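Pre-session checks for hand-held grippers: the short version 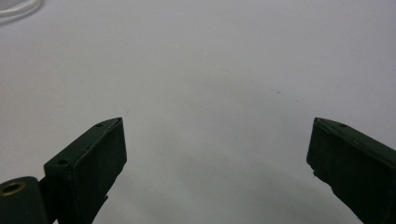 Open jaws over the bare bench. Check tips and screw holes before anything else.

Wrote this up in February for the Bokine bench, now used at Drimar as well. Takes two minutes. Do it every session, even if you did it before lunch.

What you need

Soft brush, lint-free cloth, the small hex key, feeler card, the log sheet. Decent light from one side if you can get it.

Step 1 - clear the bench

Everything off. Wipe the white top, then look across it low down, not straight down. Specks of dust are very hard to see on white and they end up in every recording. A white cable on a white top is just as bad, so trace it with your hand and move it right out of the working area. Clip it if it springs back.

Step 2 - look at the tips

Jaws fully open, nothing held. Go along the inner edge of each finger. You want clean straight edges. The right-hand finger in the photo has a rough, chipped bit just below the tip, so that's the sort of thing to write down. Our rule:

- Chip you can see but can't catch a nail on: log it, carry on.
- Chip that catches a nail: swap the finger.
- Any crack, any length: swap the finger AND the one opposite. Always in pairs.

Don't sand them. Sanding changes the grip surface and then none of your earlier sessions compare.

Step 3 - screws and inserts

Press each finger sideways with your thumb. Should be no rock. If there is, nip up the screws with the short end of the key, fingertip tight and a touch more. They're going into plastic, it strips easily. Brass-coloured inserts should sit flush. A proud one gets reported, not pushed back in.

Step 4 - open and close

Full travel, 16 times, slowly. Listen. The tips should meet level - try the feeler card between them and pull it from each side, the drag should feel teh same. If one side is loose go back to step 3.

Step 5 - log it

Unit number, cycle count, pass or fail, initials. We retire a pair of fingers at 3,358 cycles whatever they look like. Somebody always wants to keep a good looking pair going. No.

A fail means a red tag and the unit goes on the shelf. Do not put it back on the bench "just for practise runs".

Last thing, shadows. If the lamp throws a big soft one under the jaws, move the lamp before you start and leave it there for the whole session. Moving it halfway means starting a new set.

Comments (3)

benchrat
Do you count the 16 check cycles towards the retirement number? We have been leaving them out at Zupan.

reply from the author
Yes, count them. Wear is wear.

mossy_k
Had a pair crack at 238 cycles. Overtightened screws I think. Would add a line about not using the long end of the key.

Related

Numbering your finger pairs
Lighting rules for white benches
Red tags: who can remove one
Bumness log sheet, printable version
Cable clips that stay put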